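Folding dark clothes: which tips hold up and which don't

Every laundry column I read has a section on dark clothes, and most of it gets copied from the last column along. Vinegar in the rinse, coffee in the wash, pepper in the drum, freeze your jeans. I have a closet that is nearly all black and navy, so I have tried more of this stuff than I care to admit. What follows is mostly about folding and handling, with a little washing at the end where it matters.

Fold on something white

This is one of the few tips I'd repeat to anybody. Black on a dark bedspread is hopeless. You can't find the hem, you can't see lint, and you will put away a shirt inside out. A white table, a white sheet over the bed, even the lid of a chest freezer will do it. Édges jump out and so does cat hair.

The surface should be smooth, too. I folded on a quilt for years and blamed the shirts for coming out crooked.

Find out what you're holding before you fold it

Dark knits all look alike in a heap. Pick one up by whatever part comes to hand and you get a wad, with a cuff curling one way and the body hanging another. The usual advice is "grab by the shoulders and shake." Fine for a T-shirt. With a heavier knit, a hard shake pulls on the shoulder seams, and if it's damp it can stretch.
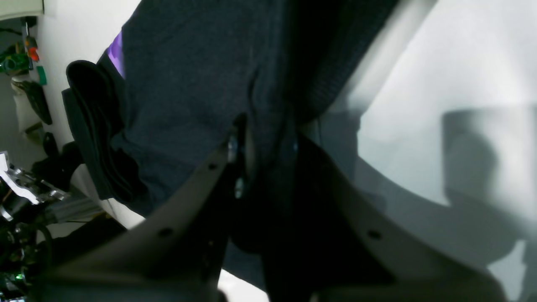
What I do is lay the wad down, look for a label or a bit of lining in some other color, and work outward from that. The label gives you the neck or a side seam, and from either one you can find everything else. It takes a few seconds. My neighbor Érica Xavier sews a loop of bright thread inside the back neck of all her black things. I thought that was overkill until I borrowed the idea for my work pants, and now I do it on anything where the label has been cut out.

Do you need a folding board?

No. I bought the Lilo board in June after reading a glowing write-up, and I used it 13 times before it went behind the dryer. It makes a nice rectangle. So do your hands, once you've done a dozen shirts, and your hands don't have a hinge that pinches. The Trudier one is sturdier and costs more, and I can say the same about it.

If you have a kid who is learning to fold, or you like a shelf where every stack matches, go ahead. I'd still try it with a piece of stiff cardboard first.

T-shirts: flatten first, fold second

Folding videos make a great show of the pinch-and-flip, where you grab two points and the shirt folds itself in midair. I can do it. It looks great and the result is sloppy about half the time, mostly on soft old shirts that won't hold a line.

The slow way is better. Lay the shirt down, get both sleeves out where you can see them, and smooth from the middle toward the hem. Check for a flap that has doubled over near the shoulder, as these hide very well on black cotton and turn into a hard crease after a week in the drawer. 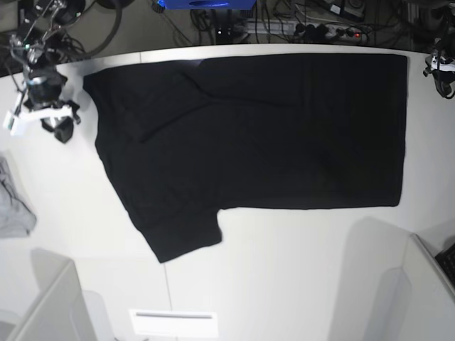

Then one side in, sleeve back on itself, other side in, and up from the hem in halves or thirds depending on the drawer. Turning the shirt sideways to you can help if your table is shallow. I've seen claims that you must always fold face down, or always face up. Try both and look at the shirt in a week. I couldn't tell mine apart.

Rolling versus folding

People get heated over this one. Rolling is fine for travel and for gym clothes. In a drawer it takes up the same room as a tight fold, whatever the Badico catalog says about doubling your storage, and a rolled black tee picks up lint on the whole outside turn. I fold at home and roll in a suitcase - that's as far as my convictions go.

Lint

Sticky rollers work. They also cost money forever. A damp rubber glove dragged in one direction gets most of what a roller gets, and it's better on fuzzy knits where the sticky sheet tends to skate over the top. Do it on the flat garment before you start folding. If you do it after, you'll only clean the part that shows.

The Moura brush, the one with the red velvet pad, does well for a month and then moves lint around. Ksawery Wysocka at the alterations counter where I take my hems told me to clean the pad with packing tape. That bought me a few more weeks, so maybe I was too hard on it.

Do dark clothes need special detergent?

I ran a cheap test on two identical black T-shirts, one washed in "dark care" liquid and one in the ordinary stuff. Cold water, inside out, hung up indoors. After 5 washes I couldn't pick which was which, and neither could my sister. That is a small test and I don't claim more for it than that. But inside out and cold are free, and I'd start there.

As for vinegar "locking in" dye: I've never seen it do anything on store-bought clothes. Your kitchen will smell like a pickle.

Heavier knits and anything fleecy

These shouldn't be folded like a T-shirt, and here I part ways with the tight-packet crowd. Thick fabric folded in thirds and then thirds again makes a brick that won't stay shut, and the folds get pressed into the pile.

Follow the seams. If there's a thick ridge where an opening or a border is stitched, keep that ridge on the flat part of the fold and put your crease somewhere else. A crease across a bulky seam never lies down and the stack leans. If there's a zipper, close it first. An open zipper chews on whatever is stored next to it.

Two folds are plenty: sides in, then once across. Put it at the bottom of the pile or on a shelf by itself. Hangers are all right for light pieces, but a heavy knit will grow shoulder bumps in a couple of weeks.

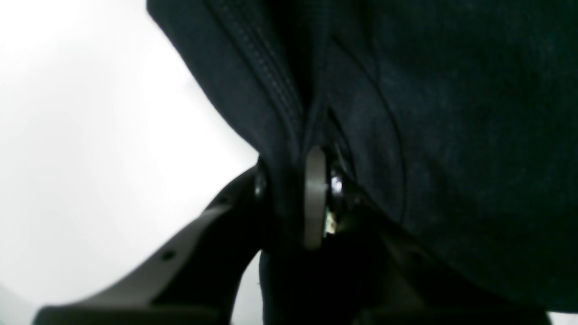
How long should all this take?

One blog promises a full basket in 5 minutes. I don't know whose basket. Mine takes two songs for the shirts and then however long I spend hunting for the second sock, and I've quit timing it. If the sorting is done as you unload the machine, darks in one pile and lights in another, the folding goes a lot faster than any special technique will make it go.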